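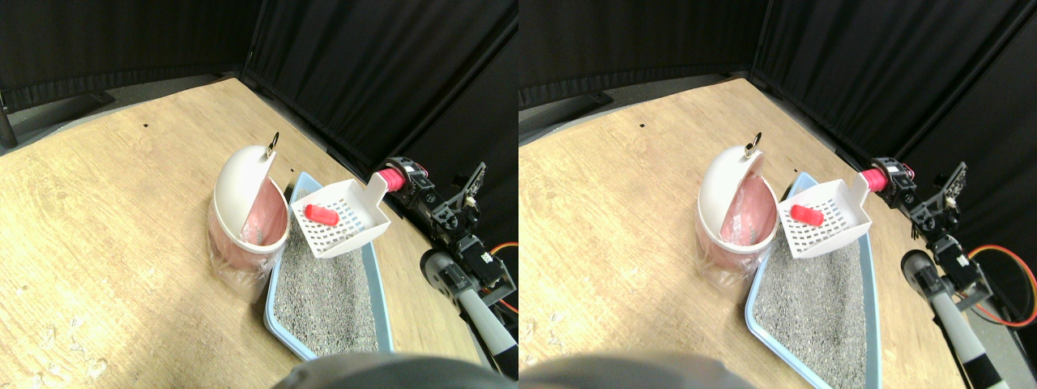 Scooping notes: slot width, litter grain and a lined bin

I have been keeping notes on the litter box since June, mostly to settle one question: how much clean litter leaves the tray with every scoop. The answer depends on the slots more than on anything else, so that is where I started.

The tray is a plain rectangle in light blue plastic, no hood. I switched from a covered box because the hood hid the corners, and the corners are where clumps get missed. Without it the scoop can come in at a low angle from any side. The drawback is scatter on the floor. A mat takes care of most of it.

Scoop

The scoop is white plastic with rows of slots. My previous one, a Stinetti, was metal with narrow slots, and fine gray litter bridged across them. Each load needed a long shake, and a long shake breaks clumps. The fragments drop back into the tray, where they are too small to pick up later.

The plastic scoop clears faster. It flexes a little when levering a clump off the bottom, so I go in from the side of the clump and slide under it. Two or three short side-to-side movements are enough. If litter is still sitting on the scoop after that, it is either damp or too coarse for the slots.

Litter

I weighed what went into the bin with clean litter only, same scoop, same number of shakes. With Flarnwood (medium granules) the loss over a test run of 12 scoops was 33 grams. With Sasaki, which has a larger grain, it was 165 grams over the same run. The Sasaki granules catch in the slots and ride along to the bin. There is nothing wrong with it as litter, but it wants a wider scoop than mine.

Depth matters too. I keep it at 9 centimeters on the side the cat prefers and let it run shallower elsewhere. Below that, clumps reach the bottom and stick. The cat rearranges this daily, so the last step of every cleaning is pushing the litter back.

Bin

The bin is a small white one with a domed lid and a metal ring on top. It has a pink liner. The lid tips back and leaves the opening clear, so I open it before I pick up the scoop. Opening it with a loaded scoop in the other hand is how litter gets on the floor.

Liners: fold the top edge well over the rim. A liner that only just reaches will slide in when the first heavy clump lands. I tie it off before it is half full. Litter is dense, and a thin liner tears at the seam when lifted.

Order of work

Lid open. Scoop the far corners first, then work toward the near edge. Shake over the tray, carry level, tip into the bin with the scoop below the rim. Level the litter, top up, lid closed. The scoop gets washed with the tray and dried fully before it goes back into litter.

Next test is a Weruner scoop with wider slots, using what is left of the Sasaki bag. Same run, same scale.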